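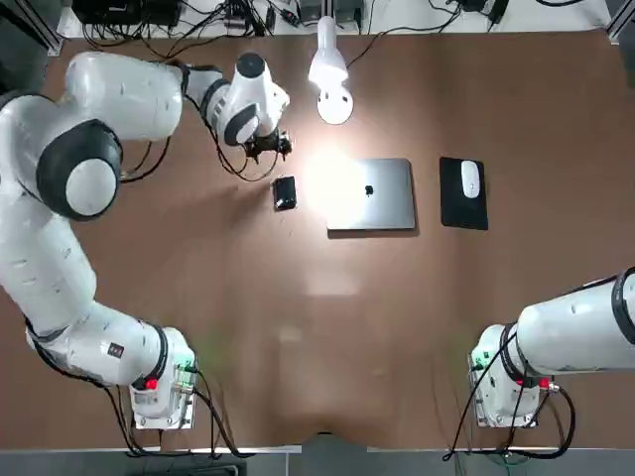
Two white arms over a brown tabletop, with a small black object under one gripper.

Painting a white kit without losing your mind

Friday, May 19, 2023

I finished the Skarnar freighter last night, except for the clear parts. I started it in January, and most of the time between then and now went into the white. The building was easy. The box says 667 parts but a lot of those are tiny hull greebles that you glue down once and forget.

White is the color I see people give up on most often at the club. It goes on thin, it shows every bit of lint, and if you try to fix it by putting on a heavy coat it runs into the corners and pools. I've done all of that on earlier kits. What follows is what I did on this one.

First, primer. I used to spray white straight over black primer and wonder why it took forever. On the Skarnar I went with the Mirkix light gray. It covers in one pass and you can still see where the white is going, which you can't do over white primer. I let it sit overnight and then went over the big panels with a fine sanding sponge. There was a seam along the cargo spine that I had to fill twice.

Then I sprayed an off-white, not a pure white. Pistosmont makes one that leans a little warm. I thinned it more than the bottle says and kept the pressure at 20 psi. The hull took seven coats. That sounds like a lot but each one is barely a mist, and it dries while you do the other side. I held the pure white back for the top edges and the center of the larger panels.

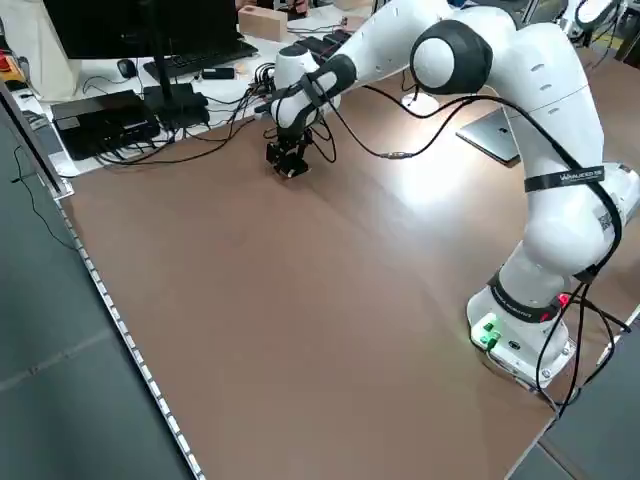

Panel lines are where I think a lot of white models go wrong. Black wash is the usual choice and it makes the whole thing look like a coloring book. I mixed a medium gray with a drop of brown and put it only in the recesses, using a small pointed brush. For separate parts, such as hatches and hinge covers, you can go a lot darker, since they are meant to look like a different material. The arm in the photo has the kind of contrast I mean: glossy white links, and then a dark gray cap on the joint at the elbow. On a model the dark part should stop cleanly at its own edge. I painted the landing gear pivots on the freighter in a dark gray along those lines, and they read well from across the room.

Let the wash dry fully before you wipe it back. I was impatient on the port engine and dragged gray across three panels. A cotton swab with a little thinner took off most of it, and I had to respray the rest.

Decals next. The Raju sheet I bought to replace the kit markings was nice and thin but the film was wider than I expected, so I trimmed every one close to the print. Put a gloss coat down first. I know some people skip it over a gloss color, and I skipped it on one wing to see. The decals there silvered a bit and I ended up pricking them with a needle and adding more setting solution.

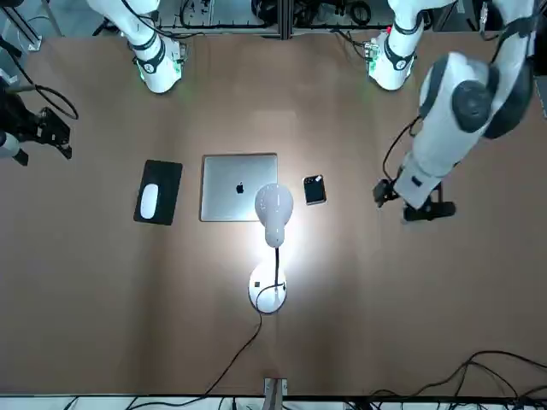

The other wing was fine. Same sheet, same solution, same evening, so I'm putting it down to the missing coat.

For the final finish I went with satin. Full matte made my test piece look chalky, and full gloss showed the dust. I did two light coats and left the model under a plastic tub for the weekend. Don't use a cardboard box for this - the fibers come off the cut edges and land on the wet paint. I picked one out of the bridge roof with tweezers and left a mark that I have since covered with an antenna.

The clear parts are still in their bag. I want to tint the cockpit glass and haven't decided between smoke and a pale green. I'll do a couple of tests on scrap sprue and post them once they're dry.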